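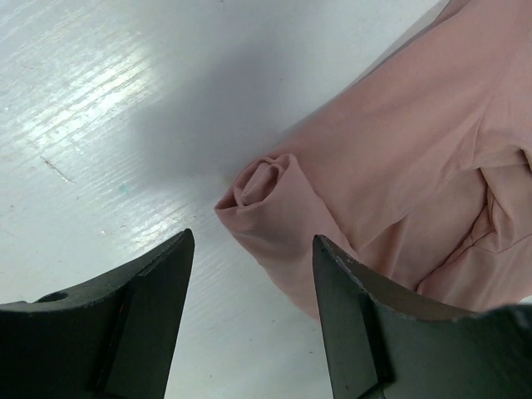

January
by Phong Hoàng

The box comes on the doorstep with a thud that the dog has learned to recognize from two rooms away. He doesn't get up for the mail or for visitors, but for the Seltlow box he will run into a door.

I signed us up last winter, at a time of night when I shouldn't be allowed near a checkout page. There was a quiz. It wanted to know his weight, his age, his "chew personality" and whether he was motivated by food, toys or praise. I put food. There was a follow-up screen asking if I was sure, and whether I'd like to add praise. Kokkonen is a nine-year-old hound mix with the build of a duffel bag and he has never once done anything for praise.

(He came with the name. The shelter had him down as Kokkonen and the paperwork didn't say why, and by the time I thought of something better he was answering to it, or at least to the sound of the fridge opening while I said it.)

The quiz gave us a plan called Sturdy Explorer. Every month we get two toys, two bags of treats and a thing. The thing varies. So far we've had a bandana, a collapsible bowl, a second collapsible bowl, and a small bottle of something called paw mist that I've been afraid to open.

The treats are good, I'll give them that. The duck ones from Brarnania are the best, and I say this as someone who read the ingredients and found them better than my lunch. They're also the size of a shirt button, so a bag holds plenty and I can bribe him the whole way around the park. The sweet potato ones he carries off and leaves in my shoes.

The toys are another matter. Sturdy Explorer is supposed to mean tough, and the rope ones have been. He's had the same green knot since spring and it now smells like a boat. The plush ones go in under ten minutes. I used to sit with him and take them away once the stuffing showed, and then we both got tired of that, and now I just vacuum. The squeaker is what he wants. He gets it out very neatly, puts it on the rug, and loses all interest in it.

A friend asked what it costs and I had to go look, which should have been a warning. Over the year it came to $219, and that's with the first box at half price. For that money I could have bought him roughly 80 rope knots and a lot of duck. I worked this out on the back of the card that comes in the box, the one with the dog horoscope.

So I tried to pause it. You can pause it! The pause button is on the third page of the account settings, under a picture of a sad spaniel, and it pauses you for one month. At the end of the month it unpauses you and sends a box "to say welcome back." I've been welcomed back twice.

Then I went looking at the competition. Altska does food only, a big flat bag every four weeks, and the site makes you enter calories. I typed in 2000 because that was the number I knew, and it very politely asked if my dog was a person. No toys and no horoscope. They'd also let me skip a delivery with one click from the email, and I sat looking at that link for a while with real emotion.

I haven't switched. What happened was that the January box showed up while I still had the Altska page open, and he heard it before I did and hit the door. There was a moose in it. He had the squeaker out before I'd found the card — his month looks good for travel, less good for money — and then he fell asleep on the box with one leg in it.

I've set a reminder to cancel before the next one. I set the same reminder in the fall. If anyone has opened the paw mist, please tell me what it does.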